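Zoramora to close upholstery workshop in Kelmendi, move repair work to Rokholm

7 Jun 2025

Furniture rental company Zoramora will close its upholstery workshop in Kelmendi at the end of the summer and move the work to its warehouse in Rokholm, the company told customers in a letter this week. Rental customers will keep their furniture and their current monthly rates until their contracts come up for renewal.

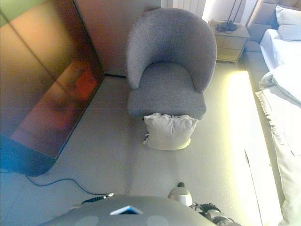
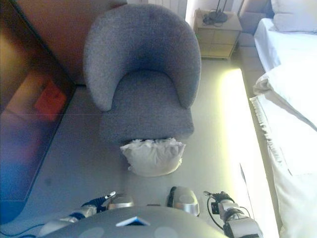 Gray tub armchair in a furnished room. Photos: Rungnapa Khunthong

The Kelmendi workshop repairs and re-covers chairs, sofas and headboards that come back from rented apartments. It also takes private jobs from people in town. Those private jobs will stop, and the last day to drop off a piece is the final working day of this month. Anything already in the shop will be finished there and can be picked up at the side entrance on Grareck Street until the doors close.

Montri Ruangrit, who manages operations for Zoramora, said the lease on the Kelmendi building was up for renewal and the owner had asked for a higher rent. The company looked at a smaller space nearby before deciding to put everything under one roof in Rokholm, where it already stores beds, tables and lamps between rentals.

"We were driving chairs from Rokholm to Kelmendi to be fixed and then driving them back to Rokholm to be stored," Ruangrit said. "The rent was what made us sit down and look at it, but we should have looked at it sooner."

The company has some 500 rented homes on its books, most of them one-bedroom apartments let to hospital staff, students and people on short work contracts. Upholstered seats are the items most often sent back for repair, Ruangrit said, ahead of mattresses and desk chairs. Common problems are flattened seat cushions, loose legs and stains that will not come out with ordinary cleaning. Damage from pets is billed to the renter. Normal wear is not.

Under the new setup, a renter who reports a damaged chair or sofa will be sent a replacement from the Rokholm warehouse on the next delivery run to their area. The damaged piece goes back on the same truck. Until now, customers in and near Kelmendi could ask for the same piece to be returned to them after repair. That option ends with the move, though Ruangrit said the company would try to match color and style where it had stock.

The change has drawn complaints from some longtime customers of the private repair service. The workshop opened in 2000 and was run as a separate business until Zoramora bought it. It is one of two places in town that still re-cover dining chairs and armchairs. The other, a one-person shop behind the Grareck hardware store, is already booked through the fall and has stopped adding names to its waiting list.

Workshop staff have been offered the same jobs in Rokholm at the same pay, with a travel allowance for the first year. Ruangrit would not say how many had accepted. Those who do not want to make the trip will receive severance, and the company said it would let them buy hand tools and one of the older sewing machines at a reduced price.

The building itself may not stay empty for long. The owner has applied to the town to change its use from light industry to retail. The application was first filed in March and sent back for a missing parking plan. A new version is now with the planning office, and residents on Grareck Street can send in written comments before a decision is made.

Leftover fabric will be sold from the front counter during the last two weeks of business, priced by weight. Foam offcuts will be free. Customers who left deposits for private work that has not been started can have the money returned or have it applied to a purchase from the company's used furniture sale in Rokholm. Refund forms are available at the counter and have to be signed by the person named on the original ticket.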